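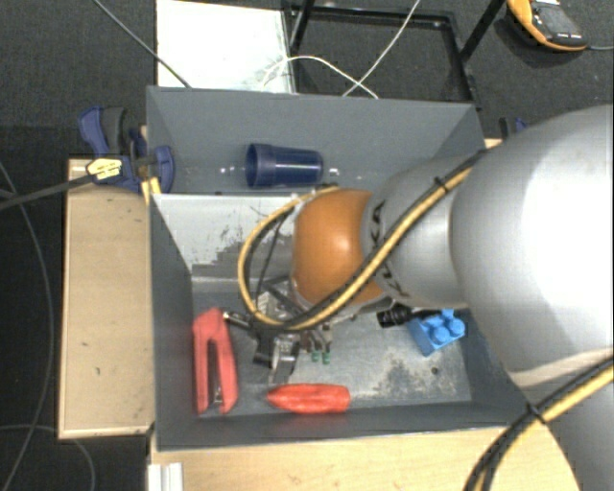

*Fig. 1. A gray sheet-metal bin on a light wooden table, with a stapler and a Lego brick in it.*

## Week 6: Where does the thing go? Sorting and naming in small archives

Last week we ended on the Prothero inventory, and I promised you the fun part. So let's get into it!

Any sorting scheme starts with a question about sameness. A stapler and a brick can share a shelf if the shelf is labeled "small objects," and they'll never meet if it's labeled "office" or "toys." The label decides. Keep that in mind as you read the Gedell list, which has 1049 entries under only 88 headings (go count how many sit under "Various" – it's wonderful).

**Terms for this week**

- *Heading*: the word a user looks under
- *Scope note*: a line saying what the heading covers and what it leaves out
- *See-reference*: a pointer from a word we don't use to the one we do

Old lists often skip scope notes, and you can feel the trouble building page by page. In Gedell, "Lamps" begins with oil lamps, picks up lanterns, and by the end has taken in two candle boxes and a mirror. I love this page. You're watching a clerk change their mind over several years, one entry at a time.

The Jaltetti catalog goes the other way. It has 300 headings for a smaller collection, and some of them hold a single spoon. Lovely to browse, slow to search.

**For next class**

1. Read the Nudero handout, sections 2 and 3.
2. Pick any drawer at home and write five headings for it, with scope notes.
3. Swap with a partner and try to file three of their things using your headings. Bring the arguments!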